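Anahera McPhee is talking before I've got my coat off. She wants me to feel a napkin. Then she wants me to feel the same kind of napkin after it has been through the wash 40 times, and she watches my face while I do it.

"See? It gets better! People save their good cloth for company and it never has a chance to get like that."

McPhee runs Claklow, a cloth lending library in Porstead. You pay a small membership fee, you come in, and you take home napkins, tablecloths, dish towels and plain squares of fabric for whatever you've got going on. A baby shower, a potluck, a school play that needs an ocean. When you're finished you bring it all back, and it gets washed, checked, folded and put on the shelf for the next person.

She started with her grandmother's linens and a single closet. The collection now stands at 588 pieces, and she can tell you where a surprising number of them came from. A set of heavy dish towels arrived from a restaurant that closed in Trultov. A bedspread came in from a woman who had slept under it for most of her marriage and asked only that it be used for picnics.

"I had it out at the river in September," McPhee says. "Potato salad everywhere. It was perfect."

I ask about the folding, because everyone who has borrowed from Claklow told me to ask about the folding. She lights up. She learned it working in a hotel laundry called Âu, where she spent her early twenties and where, she says, you could do 1000 pieces between breakfast and the end of a shift if the dryers behaved.

"You don't fold on a bare table. That was the first thing they taught me. You put a big sheet down first, something soft and kind of dull in color, and you work on top of that. The cloth grips a little. It doesn't skate away from you. And you can see what you're doing, you can see a stain or a pulled thread right away."

So what's the trick to a good fold?

"Pick it up first! Really pick it up. Everybody tries to smooth a thing out while it's lying there in a lump, and you end up chasing the corners all over. Grab it in the middle, lift it, let it hang. The weight does half the work. Then you find one corner and you walk your fingers along the hem until you get to the next one."

She has me try it with a dish towel. My corners don't meet, and she tells me very kindly that it took her a month.

Mondays are for sorting. The returns come back over the weekend, some neatly stacked and some stuffed in a grocery bag, and she honestly doesn't mind which. Colors get separated first, then she goes by weight, and the little things are saved for last as a treat.

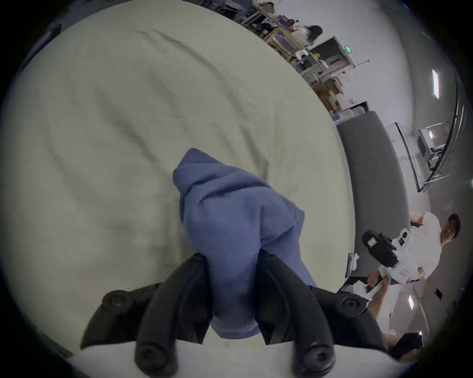
"Blue is the most popular color, by a mile," she says. "I don't know why. I'll have people come in for yellow, they've got a whole plan, yellow flowers, lemon cake, and they walk out with blue. I've stopped arguing. I like it too."

The next thing she's excited about is mending. She has a class starting soon on darning and simple hems, and she'd like members to fix pieces from the collection in whatever thread they feel like using. Bright orange on a white tablecloth is fine with her. She shows me a napkin with a small green star stitched over a burn mark and turns it over so I can admire the back, which is as tidy as the front.

"Somebody did that without being asked," she says. "It went out with a hole in it and came home with a star."

I leave with six napkins and a tablecloth, due back in two weeks. She has already told me not to iron them.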